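# How many examples of flipping a dish before it's worth training?

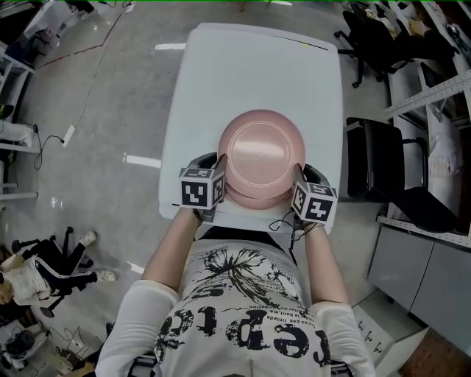 **Board:** Handheld Data Group, Vurkenham Makers' Help Site
**Tags:** two-handed tasks, grippers, data collection, tracking

We are building a set of examples for one two-handed task: pick up a dish, turn it over, put it back down on the table. Two handheld grippers, one per hand, with marker cubes on them for tracking. The photo has the pink dish held upside down between the two grippers, near the front edge of the table. The table is plain white.

So far we have 252 episodes, all with the pink dish. I trained a first policy on those in May using the Fornex training scripts with default settings. Results on the arms are mixed. It gets to the dish and closes on the rim most of the time. Then one of these happens:

- One side lets go before the other and the dish swings down.
- Both sides hold, but the turn stops partway and the policy just sits there.
- It finishes the turn and then won't release.

The plan I inherited says 4,000 episodes. I don't know where that number came from and the person who wrote it has moved on. At the rate we go, that is a lot of afternoons. My questions:

1. Is 4,000 a sensible target for one task, or is it left over from something bigger?
2. Should I keep going with the one dish until it works, or start mixing in others now?
3. Could the stopping partway be a tracking problem? When the dish is turned, one cube sometimes ends up hidden behind the other hand.

We have 2 people who can record. We each do it a bit differently. I bring the far edge up toward me and the other person rolls it sideways. I didn't think that mattered when we started.

---

### Answer 1 (accepted)

Take the third question first, as it decides what your 252 episodes are worth.

Plot the two gripper poses over time for maybe twenty episodes and look at the middle of the turn. If a cube drops out, most tracking code either holds the last pose or fills the gap with a straight line. Held poses look like a flat stretch in the plot. If you train on flat stretches in the middle of the turn, you are teaching the policy to stop in the middle of the turn. That would match your second failure exactly.

We had this on a lid-turning task at Mulligan. Our fix was dull:

- Throw out any episode with a gap longer than a few frames while the object is held.
- Record a short test at the start of each session, turn the dish once, and check the plot before doing any more.
- Change how you stand or where the dish starts until both cubes stay in view through the whole motion. Moving the dish back from the front edge of the table may help, depending on where your tracking cameras are.

Expect to lose a good part of the set. It's still better to lose it now.

On the two styles: pick one. A toward-you flip and a sideways roll pass through different poses, and with a few hundred episodes the policy may well start one and drift into the other. One hand letting go early is a thing I would expect from that. Write down the start pose, the direction of the turn and the order of release. Ours fits on an index card taped by the table. If you want both styles later, record them as separate tasks with separate labels.

For the "won't release" problem, look at how your episodes end. If you stop recording as soon as the dish touches the table, there is very little release in the data. Open both grippers, back away, hold still for a couple of seconds, then stop.

As for 4,000, I wouldn't aim at a number. Clean what you have, record up to a few hundred good ones in a single style, train, and run the same set of start positions each time so you can compare. If the score is still climbing when you add data, add data. If it's flat, the problem is somewhere else. The figure in your plan sounds like a whole kitchen set to me – many objects and many tasks – but I'm guessing.

> **Comment from the asker:** Plotted them. There are flat stretches in a lot of the sideways ones and hardly any in mine. We'll go with the toward-you flip and rerecord the rest. The release thing is right too, we were stopping at touchdown every time.

> **Comment:** Keep the bad ones in a separate folder. You can use them to test the gap filter.

---

### Answer 2

More objects, sooner. You'll get a policy that knows one pink dish and nothing else. I'd use 5 dishes minimum, with different rim heights and colors, and move to a new one every twenty episodes or so. Also change the table covering now and then, and the lights if you can.

I disagree a little with the answer above about waiting. Switching objects costs you nothing while you're recording anyway. Going back later to add variety is the part that never gets done.

One practical note – glossy dishes throw highlights off the overhead lights and those move as the dish turns. Put at least one matte dish in the mix.

> **Comment:** Agree on variety, but not before the tracking is fixed. Five dishes with bad poses is five times the cleanup.

> **Comment:** Fair.

---

### Answer 3

We use the Peltura pads on our fingers and it grips plates way better. Might be slipping? Not sure if they fit yours.

> **Comment from the asker:** It isn't slipping as far as I can tell, the finger opens. I'll check the width though.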